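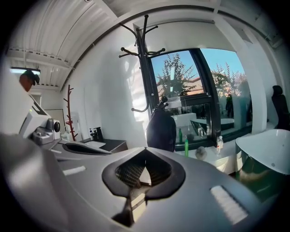
Workshop notebook, Wurnton annex — September, entry 56

Present: R. Montecinos, B. Paisan. Entry written up by L. Yáñez.

Work continued on the arrangement of coats and outer clothing in the white-walled room. Both racks remain in use for the present: the tall black metal one with the curling hooks, and the smaller reddish-brown wooden one with short pegs, which stands against the wall by the dark countertop.

The navy garment on the black rack hangs down to the level of the counter. Staff are asked to keep long items clear of the work surface. Mr. Paisan proposes moving the rack towards the wall — agreed in principle, to be tried after lunch.

The wooden rack is entered in the old register as item 107, acquired 1981. Its pegs are short and heavier coats slip off them. Hats and scarves only, until further notice.

Strong sun reaches the wall behind the racks. Ms. Henríquez has asked whether dark fabrics will fade there. No answer yet; a blind has been priced with Cliden, reference 3043.

Outstanding: labels for the hooks, and a mat for wet boots.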